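# Seven Thursdays with the Shoe Kids

I'd been told to bring a spare pair of sneakers, and I figured it was a joke. Then I walked in on my first night with the robotics club and Ursina Aebischer, who runs it, held out her hand and said, "Shoes?" So I gave her my old running pair, and that was pretty much the last I saw of them until spring.

The club meets after dinner, on the third floor, past the print shop. You can find it by the smell of warm electronics and somebody's noodles. I'd pitched my editor a quick little piece about students getting ready for the Riletti, which is a tabletop sorting contest that schools around here get weirdly intense about, and I planned to go once. I ended up going seven times (my husband started calling it my bowling league).

The task sounds like something you'd give a toddler. Shoes go in baskets, the arms have to get them out, pair them up and put them back where they belong. Easy! Except a shoe is a terrible object. It's floppy at the top and stiff at the bottom, it has laces that catch on everything, and it never lands the same way twice. Sajib Rathnayake, a junior who does most of the grasping code, told me he'd lobbied hard for the can-stacking category back in November and got outvoted. He still brings it up. He brought it up with me before he told me his name.

What I hadn't pictured is how much of the teaching is done by hand. The students drive the arms through the job over and over, recording each try, and then the software learns from the recordings. They call the software Kun and talk about it like a roommate. Kun hates high-tops. Kun was fine yesterday. Kun needs 200 good tries before it'll do anything sensible with a new shoe, and when I visited they had 62 of the one they were working on, so there was a lot of "okay, again" going around.

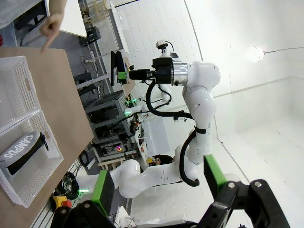
They let me have a turn, which was very generous and also a mistake. I went in too low, got a grip on the side of the basket, and started dragging the whole thing toward me with the shoe riding along inside like it was on a parade float. "Up, up, up," said Ashraful Herath, very calmly, and I went up, and so did the basket. They threw that try out. Sajib wanted to keep it for the holiday party.

After me, Asanka Howlader took over and I got to see what good looks like. She comes in slow from the side, waits a beat, and closes on the part of the shoe right behind the laces. No wasted motion at all! She plays cello, and I badly wanted to make something out of that, but when I asked, she said the two had nothing to do with each other and could I please scoot over.

The arguments were my favorite part. They'd go for twenty minutes over whether a bad try should count as a try. Asanka is strict: if you fumbled, toss it. Ashraful thinks the fumbles are the good stuff, because Kun has to learn how to get out of trouble too. Ursina mostly lets them fight. She taught middle school band before this and I think very little bothers her. When it got loud she'd point at the clock, and they'd go back to the shoes.

Mirko Grasso keeps the log, a green notebook with Plakero printed on the cover, from some supplier that sends them free ones. I flipped through it while he was on a snack run. Most of it is times and shoe names, but then you get an entry like "left arm sulking, rebooted, apologized," and a full page on whether sandals are legal. (They are. Everyone is upset about it.)

By my last visit they'd moved on to the mean part of the job, where one arm hands a shoe across to the other. I watched it go wrong over and over, a different way each time. Then came 2 clean handoffs in a row, and Mirko whooped so loud that the people from the print shop came to check on us. The third one dropped the shoe on the table.

Ursina wrote the next session on the whiteboard and told everybody to go home and eat something that wasn't noodles. Sajib was still typing when I left. I asked if I could have my running shoes back and he said sure, after the Riletti, Kun was just starting to get the hang of the left one.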